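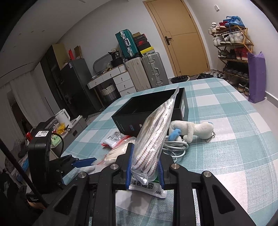

A zip bag held over an open box on a checked bedsheet, with suitcases and shoeboxes against the wall.

Falton residents moving out of rented rooms this spring can pick up a free packing kit from the Wisport storage center on Leinonen Street, the center said in May. The kit holds 17 clear zip bags in three sizes, a sheet of blank labels and a one-page checklist.

The offer is aimed at people who are moving between furnished rooms and have more small items than furniture. Staff at the center say the things most often left behind are chargers, socks, small towels and opened snacks, and that most of them turn up under beds or at the back of closets after the keys have been handed in.

The checklist suggests using the bed as a sorting table. Clothes and towels are folded and bagged first, cables are coiled and kept together, and food goes in a separate bag that travels by hand. Boxes with dividers are good for small things that would slide around in a suitcase. Soft toys can go in last, to fill gaps at the top.

Shoeboxes are worth keeping, the checklist says, but should be taped shut and marked on the short end so they can be read when stacked. Hard-shell suitcases can be stored standing up or flat. Anything with a battery has to stay out of storage and go with the owner.

Wisport handed out 584 kits last year, when the offer ran for a single month. This year it has set aside more and will keep going until they run out. The center rents lockers by the week, and 86 of the smallest size – big enough for two suitcases and a few boxes – were still open when the offer was announced.

Kits are limited to one per household and can be collected at the front desk between 9 a.m. and 6 p.m. A second pickup point will open at the Sunonero laundromat later in the month. Residents do not need to rent a locker to get one.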